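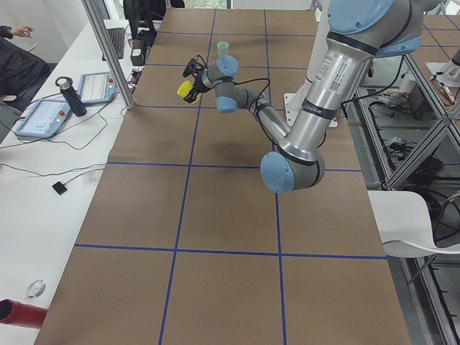 A organização das superfícies de trabalho é uma das matérias menos estudadas da vida de oficina, e a Broltunis dedicou-lhe, desde agosto, um programa próprio. O método adotado recorre a materiais correntes: papel pardo estendido sobre toda a mesa e fita azul-escura a dividi-lo em grandes retângulos. Um copo verde-claro, pequeno, fica de pé junto à extremidade mais distante do tampo, e as linhas da fita permitem indicar-lhe o lugar sem recurso a régua.

Segundo Peninah Were, responsável pelo programa, o papel deve ser substituído todas as terças-feiras, antes da abertura. «A fita é o que demora. Uma tira mal esticada obriga a refazer a fila inteira», explica. Cada mesa consome mais de 40 metros de fita por mês, fornecida pela Starner em rolos de duas larguras.

O catálogo interno regista 639 objetos de uso diário, entre louça, caixas e utensílios, cada um com a sua posição de repouso. A secção de Birkett, que mantém inventário separado, conta 703. A harmonização das duas listas foi confiada ao gabinete Plillov e prossegue.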